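Sidewalk delivery policy stalls at crossings in simulation, fine on open pavement. Is imitation loss just hiding it?

posted by Grasus

I am training a goal-conditioned sidewalk policy by behavior cloning on 581 simulated routes. Validation loss is flat and low. In closed loop the agent follows the pavement without trouble, then stops at intersections and often stays there until the timeout. Red or green makes no difference. Input is one forward RGB camera, 700 training epochs, no history. Has anyone seen this, and does a recurrent policy fix it?

Worura

Usually a data balance problem. Count the frames in which the expert is standing still at a curb. In our set it was 55 percent of all intersection frames, so "output zero velocity near a crosswalk" scored very well on open-loop loss. We dropped most of the stationary frames, kept the ones within a second of a signal change, and the stalls mostly went away.

I would not add recurrence yet. With history as input the policy can learn to copy its own last action, and a stopped agent then stays stopped. Also report success per crossing instead of per route – a route average hides this completely.

lachance_lab

just use RL, cloning never works for crossings

Granditz

RL is one option, but check the observation first. We evaluated 2149 crossings and sorted the failures by how large the pedestrian signal was in the camera view. Stalls were concentrated where the signal was small or where more than one signal was in view. After downsampling, the lit lamp can be down to a few pixels, and the policy has no means of knowing which signal applies to its route.

Two changes helped: a higher resolution crop of the upper half of the view, and an auxiliary head that predicts the state of the relevant signal. Worura's rebalancing is still needed. Do that first so you can separate the two effects.

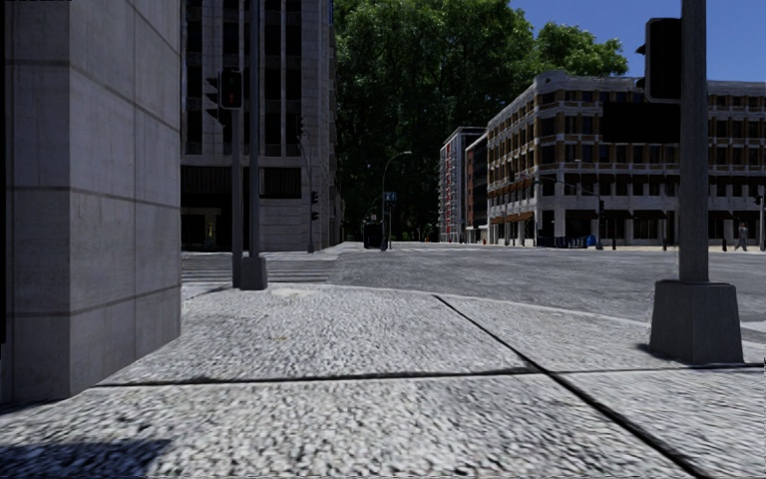 Simulated corner with a pedestrian signal showing red beside the crosswalk.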